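Changing the finger pads and re-zeroing the grippers on the two-arm table cell

Applies to: Cell 3, Cliremside workshop
Maintained by: Vusumuzi Mathebula
Last revised: May

This page covers the routine change of the flexible blue fingers on both arms, the re-zeroing of the grippers afterwards, and the short check that has to pass before the cell goes back to recording. It does not cover the wrist camera calibration, which has its own page, or replacement of the gripper body.

When to do it

Change the fingers when any rib between the slots has split, when a tip has taken a permanent bend, or when the counter in Zena shows more than 476 hours since the last change. Always change both fingers on a gripper together. A new finger opposite an old one closes off centre and pushes light objects sideways before it grips them.

The left and right grippers wear at different rates. There is no need to change both arms on the same day.

What you need

One pair of fingers from the Skemska drawer
Hex key, 3 mm
Torque driver with the matching bit
Lint-free cloth and isopropyl alcohol
The steel gauge block marked 19

Removing the old fingers

1. In Zena, stop the current job and send both arms to the service pose. Wait for the status line to read Held.

2. Open the gripper fully from the service screen. Do not pull the fingers apart by hand with the drive energised.

3. Press the emergency stop and hang the tag on the cell switch.

4. Move the camera cable clear of the wrist. It has enough slack to lie on the table to one side. Do not unplug it - the connector is rated for few insertions and the bracket will need recalibrating if it is knocked.

5. Undo the two screws at the base of each finger and slide the finger straight out. If it sticks, rock it along its length. Levering it sideways marks the seat.

6. Wipe both seats with alcohol and let them dry. Run a fingernail across each seat and remove any burr with a fine stone.

Fitting the new fingers

1. Check the fingers for moulding flash along the inner edge and trim it with a blade.

2. Slide each finger in until it stops against the shoulder. The ribbed faces must look at each other.

3. Start all the screws by hand before tightening any of them.

4. Tighten to the figure on the label inside the Skemska drawer. Overtightening splits the base of the finger, and the split is hard to see once the screw is down.

5. Put the camera cable back in its loop behind the gripper body. Turn the wrist by hand through its full travel and make sure the loop neither tightens nor catches on a finger.

Re-zeroing

Release the emergency stop, clear the fault and select Gripper, Zero in Zena. Place the gauge block between the fingers close to the base, where they do not flex. Press Close Slow and wait until the position reading has been steady for 5 seconds, then press Store.

Remove the block and repeat the closing move with nothing between the fingers. The tips should meet without crossing. If they cross, one finger is not home against its shoulder: take it out and refit it. Do not correct crossed tips with the offset field. The offset applies to both fingers and only hides the fault.

Approach check

The check uses the standard small bottle with the red screw cap, stood upright on the bare table, with the blue and pink cups at the back near the wall. Run the program named Sevcik_approach (written by Ševčík, file name without the accents). The right arm comes in low with its fingers open and stops either side of the bottle without closing.
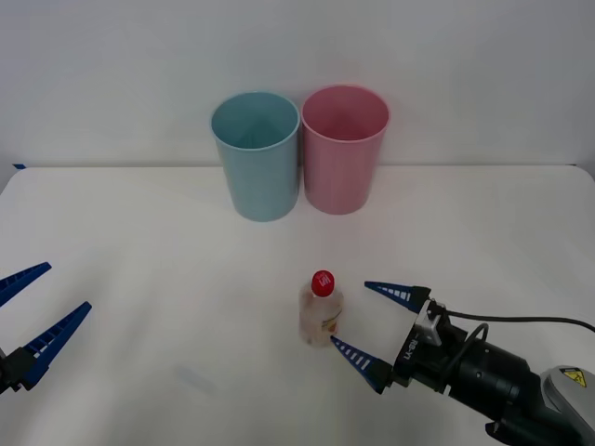
Hold at this point and look along the table at bottle height. The lower finger may touch the bottle lightly but must not tip or push it. If the bottle has shifted, lower the approach speed one step and run the program again. If it shifts a second time, the tool centre point is out and should be taught again before going further.

When the approach is good, press Continue. The gripper closes, lifts the bottle clear of the table, holds it and sets it down. Watch the fingers during the hold. They should wrap evenly, with no slot fully closed on one side and open on the other. Run the cycle three times.

For the left arm, load the mirrored program and repeat the check with the bottle moved to the left-hand start position.

Finishing

Reset the hours counter for the arm you worked on. Enter the finger batch number in the cell log, put the gauge block back in its case and take the tag off the switch. Used fingers go in the scrap bin unless a rib has split well before the hour limit, in which case bag them and leave them with Vusumuzi.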